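Wednesday, January 17, 2018

**Inventory at Flurkedeck**

The inspector from Erberg arrived at the house called Flurkedeck with a clipboard and 2 pencils. The lease required an inventory of the kitchen before the keys went back to Zemora, the letting agency. The deposit was 500, and the form had 18 lines.

Line 1 was the table. The inspector wrote "white, level." Line 2 was the mat. The inspector wrote "brown, large, no burns."

Line 7 asked for place settings. The previous tenant had left a note taped inside the cupboard door: "Breakfast is served at the tray. Please do not move the tray." The note was unsigned. The form had no line for notes, so it was entered under line 18, Other.

Line 11 covered perishables. These were to be listed and discarded. The inspector listed one sandwich, fried egg, on toast; one avocado; one lemon. The discard column stayed blank. The inspector checked the rules in the Zepeda handbook, section 2, which defined a perishable as food not intended for a person expected at the table.

The inspector read the note again, pulled out a chair, and sat down to wait. At noon the form was still unsigned. A key turned in the front door, and the inspector moved the clipboard off the chair beside the tray.
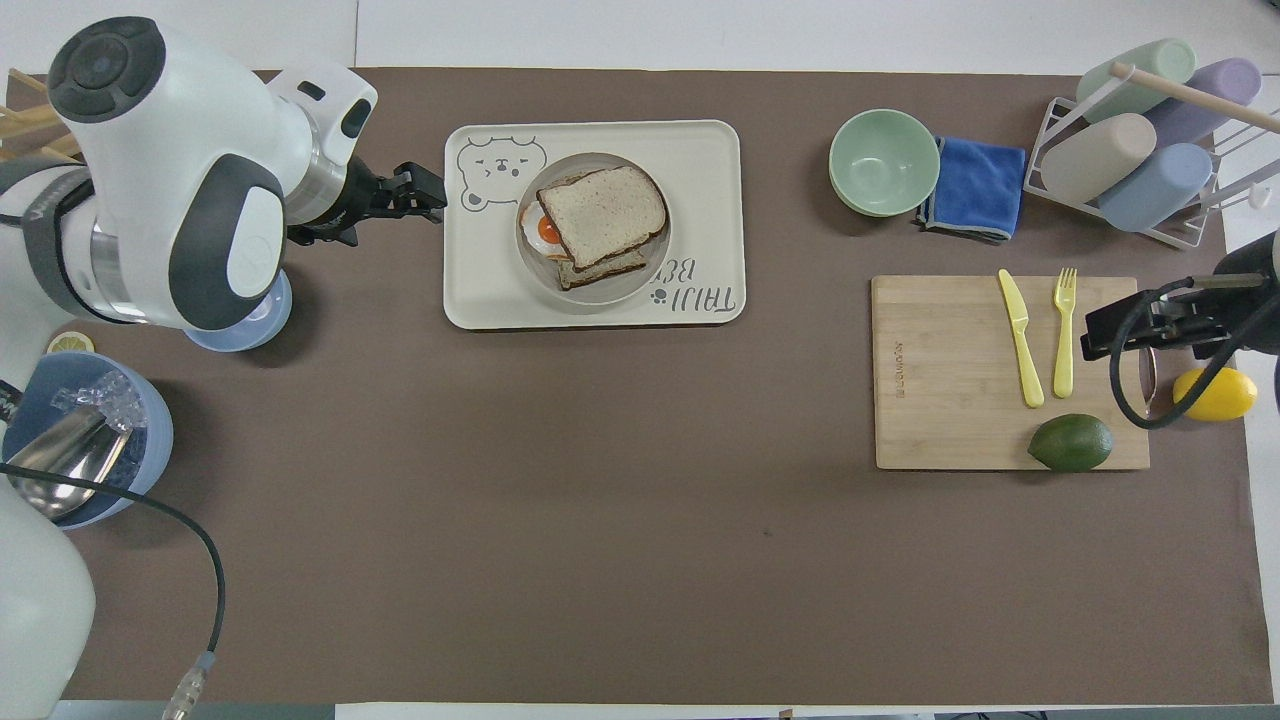 How should a wooden cutting board be cleaned after use?

Wash it by hand with warm water and mild dish soap, rinse it, wipe it down, and stand it on edge until both sides are dry.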